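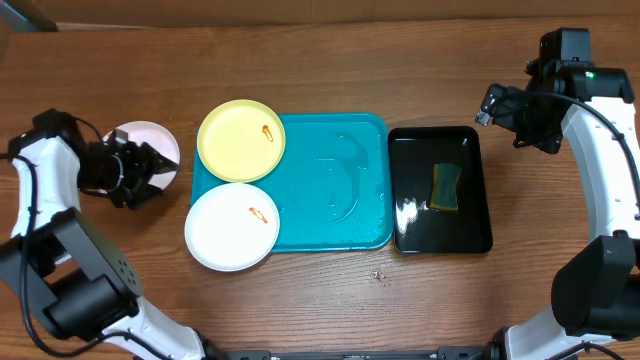
How do you get carrot soup stains off pale plates? Warm water, a good squirt of dish soap and a soft sponge, and then a second go with baking soda if the orange hangs on.

Journal > Kitchen > November

I looked that up after supper, with my sleeves already rolled! Asuka and Lilian came over, and we sat so long over our soup (and then the pears, and then Lilian's stories about her aunt's bakery) that I didn't get near the sink until well after nine.

Out came the pink plate, the yellow, the white, and the big teal tray I love to carry everything on. I do think washing up at night is rather nice, with the radio low and the window black. Asuka wants the recipe, so I must copy it out for her before I forget the ginger.

Print | E-mail
8 comments | 23 shares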